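Automação › Equipamentos › Entrevistas

Visach põe à prova o kit de ponteiras da Kaimal para garras de dois dedos
24 de setembro de 2023
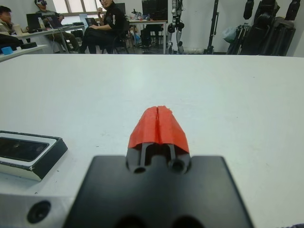 O kit Vurach é vendido como conjunto de substituição para garras paralelas: ponteiras, placa de montagem e parafusos. Tharun Chacko, responsável pelos ensaios na Visach, trabalha com ele há cinco semanas e começa pela geometria. "A ponteira estreita para a extremidade e isso ajuda a entrar entre peças próximas. O que perdemos é área de contacto na ponta." A cobertura vermelho-alaranjada, com uma fenda vertical ao meio, contrasta com o tampo branco da mesa, e Chacko considera a cor uma vantagem prática na revisão das gravações da câmara de punho.

Quanto à montagem, o técnico é menos favorável. A placa fixa-se com quatro parafusos e o manual indica o binário de aperto apenas para dois deles. "Escrevemos à Kaimal e a resposta veio em oito dias. Correta, mas devia estar no manual." A troca de ponteiras dispensa a desmontagem da placa – ponto em que o modelo anterior, o Junerham, obrigava a recalibrar o punho.

O desgaste ainda está em avaliação. Chacko mede a folga entre os dedos no fim de cada turno e regista os valores numa folha comum à equipa. "Não tenho dados para falar de vida útil. Tenho para dizer que a repetibilidade se manteve dentro da nossa tolerância."

Questionado sobre o preço, remete para o volume: em compras unitárias, o conjunto parece-lhe caro para uma peça de consumo. A Visach decide em novembro se alarga a encomenda às restantes bancadas. Até lá, pede ao fabricante uma versão com ponteira mais curta, para recolher peças baixas junto à borda dos tabuleiros.

8 partilhas · 2 comentários

Contacto | Voltar ao topo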